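4.2 The mixed bin

Every household we visited in Mapplebeck had a place for things without a place. Residents called it the drawer, the tub, the basket or, in one kitchen on the Clernar side of town, the shame. Earlier work on domestic clutter has tended to treat such containers as a failure of sorting, to be cured with labels. Our participants owned plenty of labels. In two homes the labels themselves had ended up in the tub.

The Dornness inventory lists 1,442 items taken from containers of this kind, each entered under the name its owner gave it. We had hoped that the names would fall into tidy families (kitchen, play, repair) and that the families would tell us which room the container served. They did so only weakly. A tub in a hallway was as likely to hold a sponge as a tub under a sink, and toy bricks turned up wherever there was a floor. What the containers shared was a limit on size: almost everything in them could be picked up in one hand, and almost nothing in them was heavy enough to be missed.

We therefore moved from asking what a thing was for to asking how it behaved among its neighbours. Hard, blocky things keep their shape and their distance. Flat, soft things lean against walls and slip under whatever is nearby. Clear things are the awkward ones – they take on the colour of whatever they lie on, and several owners went straight past a clear item while listing the contents aloud, with the lid off and the light on. Figure 6 shows a small mixed set in a divided bin, with folded sunglasses, a green toy block and a see-through item along the back of the front section, and a flat green square tilted in the corner.

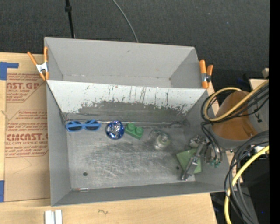
Figure 6. Small mixed items in the front section of a two-part bin.

Does dividing a container make people put things back where they belong?

Mostly it makes them choose a side once and stay loyal to it. In the Istamgate homes, which were given divided tubs in July, one section filled and the other was kept "for best", a category that no owner could define and that five of them defended with some heat. Items put back after use went to the fuller side, where they had company. When we asked why, the usual reply was that the other side was clean.

This has a bearing on how tidying advice is written. A divider is normally sold as a means of separating kinds, and our participants understood it perfectly well in those terms when buying it. In use it worked more like a fence between the present and some better-organised future. We do not count this as misuse. Owners of divided tubs found their scissors no more slowly than before, and they reported feeling more organised, although the contents of the tub gave them little encouragement.

Searching was a different matter, and depended far more on depth than on dividers. We take this up in the next section, along with the question of lids, on which the households of Mapplebeck hold strong views.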